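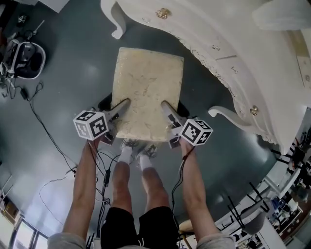
Marble-patterned panel and white carved dressing table, grey floor.

Furniture safety check: dressing table, stool and loose panel
Sheet 258, issue 2
Site: Laxdal House, first-floor dressing room
Checked by: Ea Hjaltested
Month: February
Start: 10.15 am

Results are marked Pass, Pass with comment, Action or Not checked. An item marked Action stays on the sheet until it has been looked at again and initialled. Comments go under the line they belong to.

PART A. FLOOR AND ACCESS

A1. Route from the door to the dressing table clear
Result: Pass with comment
Comment: Wide enough for a guest with a suitcase. The door opens fully and does not catch the table.

A2. No leads lying across the walking route
Result: Action
Comment: Long black cable on the floor. Needs to go along the skirting or be taken up when not in use. The same comment was made on issue 1 of this sheet and I would like it closed this time.

A3. Floor sound, no lifting edges
Result: Pass
Comment: Slight sheen on the floor under daylight. Walked it in socks and in shoes and it gives enough grip in both. Do not use the Nirkix polish in this room. It was tried on the landing and made it slippery.

A4. Lighting good enough to see the legs of the furniture
Result: Pass with comment
Comment: Fine in the morning. After dark with only the wall lamp on, the outward curve of the front legs is easy to miss with a foot. A brighter bulb has been asked for.

PART B. LOOSE PANEL

B1. Surface free of chips and cracks
Result: Pass
Comment: Ran a cloth over the face and the cloth did not snag. The pattern is veined and speckled, so look at it from a low angle before writing down a crack. The last two "cracks" reported were veins.

B2. Edges safe to hold
Result: Pass with comment
Comment: One corner feels sharper than the rest. Take it down with fine paper before the panel next goes out. Wear gloves until then.

B3. Lifting method
Result: Pass
Comment: Take hold well apart along the near edge, feet flat, and keep the panel away from the carved edge of the table. Do not slide it over the table top. If your view of the floor is blocked, stop and ask for a second person.

B4. Storage position
Result: Action
Comment: No fixed place for it. It has been left leaning in three different spots since the autumn and one of them was behind the door. Lorier can supply a felt-lined rack that would fit in the linen cupboard. Price wanted.

B5. Label
Result: Not checked
Comment: Could not find the maker's label. The delivery note says Plastley but there is nothing on it about heat, so no hot styling tools to be put down on it.
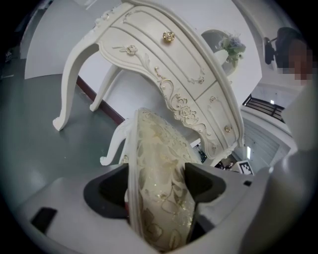 Laxdal House, Rooms and Furniture Team

PART C. DRESSING TABLE

C1. Stands level, no rocking
Result: Pass with comment
Comment: Pressed down on each corner in turn. Very slight movement at the back left. A 3 mm felt pad stopped it. The pad is held by its own sticky backing, so look at it again next month.

C2. Legs firm at the joints
Result: Pass
Comment: The legs are the curved kind and must never be used to drag the table. Lift under the frame, with a person at each end and the drawers taken out first. Cleaners have been told. New starters need telling as well.

C3. Drawers run freely and stop before they fall out
Result: Action
Comment: The long drawer has a stop and it works. The small drawer at the right-hand end comes straight out if pulled hard. It is not heavy but it would hurt a foot. Fit a stop block.

C4. Knobs tight
Result: Pass with comment
Comment: The gold rose knobs turn loose with use. One was a quarter turn out and I tightened it by hand from the front, then held the screw from inside the drawer to finish. Do not use pliers on the front, the petals mark. The edges of the petals can catch a knitted sleeve but are not sharp enough to cut.

C5. Carving and gilding sound
Result: Pass with comment
Comment: Scrollwork along the front checked with fingertips for loose pieces. None came away. The raised rose was tapped lightly and sounds solid. Dust with a soft dry brush only. The spray cleaner in the housekeeping cupboard takes the gold off, and there is a dull patch on another piece upstairs to prove it.

C6. Lower front edge free of splinters
Result: Pass
Comment: Checked by hand, wearing a thin glove, along the whole of the scalloped edge. This is the part that meets knees, so please don't skip it. It can't be seen properly when you are standing, you need to get down on the floor.

C7. Paint
Result: Pass
Comment: Off-white, as supplied. No flaking found. If a touch-up is needed, ask first. The tin marked "white" in the store is a cold white and will show.

C8. Fixed to the wall
Result: Not checked
Comment: Not required for this table while there is no tall mirror on it. If a mirror is added, a new sheet is to be made out before the room is let.

PART D. STOOL

D1. Seat firmly attached to its base when assembled
Result: Action
Comment: Two of the fixing screws were short and had no bite. Replace all of them with the correct length and do not leave the stool out for guests until that is done. The seat pad can be carried separately, held by the frame edge and not by the cloth.

D2. Seat cover sound
Result: Pass
Comment: Cream cloth with the golden flower and leaf pattern. Seams pulled gently, no gaps. The shiny parts of the pattern look like wear in some lights and are not.

D3. Seat frame sound
Result: Pass with comment
Comment: White carved frame round the pad. Hairline in the paint on the underside only, wood below is good. Keep the frame from knocking the front of the table when putting the stool away. Paint to paint, both pieces lose.

D4. Load
Result: Not checked
Comment: No maker's figure to hand. Until we have one, treat it as a seat for one adult and not something to stand on. A guest was found standing on the old stool to reach the curtain rail. There is a step in the airing cupboard for that job.

D5. Clearance under the table
Result: Pass
Comment: Tried after the felt pad went on. There is still room to get knees under while seated, but the lower edge is low for taller guests. Offer the other room if it comes up.

PART E. ACTIONS CARRIED FORWARD

A2. Cable to be moved off the floor. Housekeeping, before the next booking.
B4. Rack for the panel. Price from Lorier, budget up to £65.
C3. Drawer stop block. Workshop, same week.
D1. Stool screws. Workshop, urgent. Stool stays out of use.

Also noted, no action yet: sharp corner on the panel (B2), felt pad to look at next month (C1), brighter bulb asked for (A4).

Comment on the sheet itself: B5 asks about labels on the panel only. The dressing table and stool should have the same line. I have pencilled it in and would like it typed up for the next issue.

Finished: 11.40 am
Initials: EH
Copy to workshop and to the housekeeping folder.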